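## 4.2 Self-reported food waste and the problem of the kitchen diary

The claim that households throw away a third of what they buy has been repeated so often that its source has become hard to find. In our reading, most versions of it rest on kitchen diaries, in which people write down what they discard over a week or two. We doubt that these diaries measure what they are said to measure.

The Prarnbridge survey is a fair test case. It recruited 326 households by mail and asked each to keep a diary for 30 days. Of these, 316 returned at least one page, and the authors treat this as a response rate close to perfect. A returned page is a weak standard. Several of the diaries reprinted in the survey's appendix stop after the first week, and the missing days were entered as days without waste. The opposite choice, leaving them out, would have raised the estimate considerably. The report mentions this in a table note and does not return to it.
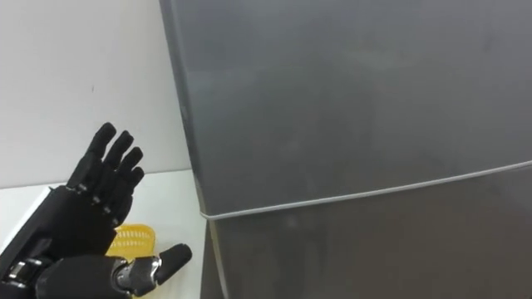 Storage is the second difficulty. Diary studies usually ask whether an item was "kept cold," as though this were a single condition, and then compare spoilage between homes that answered yes and homes that answered no. A large gray refrigerator like the one in Figure 3a would be coded the same way as a dormitory cooler, whatever its temperature and however often the door was opened. Prarnbridge did not ask about the size or age of the appliance. The later Sowah study did ask, but it relied on the owner's guess, and a good share of respondents left the question blank. We see no basis in either data set for the statement that bigger refrigerators cause more waste. It may be true. Bigger refrigerators are also found in bigger households, which buy more food in the first place, and neither study separates the two.

The third difficulty is the item itself. Fresh produce dominates every list of discarded food, and its share is nearly always reported by count. One soft tomato and one bag of spoiled salad are each a single entry. When Sowah recalculated its results by weight, bread and cooked leftovers moved up the list and small fruit fell sharply. The press summary used the counts.

We also question the advice that has been built on these numbers. The Plilar leaflet, sent to almost 2000 homes in December, told readers to move round produce to the upper part of the refrigerator where it would be seen (the placement shown in Figure 3b, with a small red item at the open upper section). The reasoning is that visible food gets eaten. No home in the mailing was followed up by anything other than a second diary, and people who have just been told to waste less can be expected to write down less. The drop reported after the leaflet is the drop we would expect if behavior had not changed at all and only the writing had.

**Figure 3.** Household cold storage. (a) Gray refrigerator. (b) Small round red item at the open upper compartment.

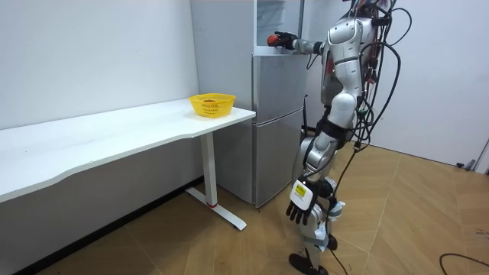
## 4.3 Weighing the trash

The alternative is to weigh what leaves the house. Mirix collected sealed kitchen bags from a subset of the Prarnbridge homes and sorted them by hand. This approach has its own faults: it misses food fed to pets, washed down the sink, or composted, and it cannot tell a peel from an uneaten potato once both have been mashed together. Its totals were nonetheless higher than the diary totals for the same homes in the same period. We use the bag weights in the analysis that follows and report the diary figures only where no weights exist.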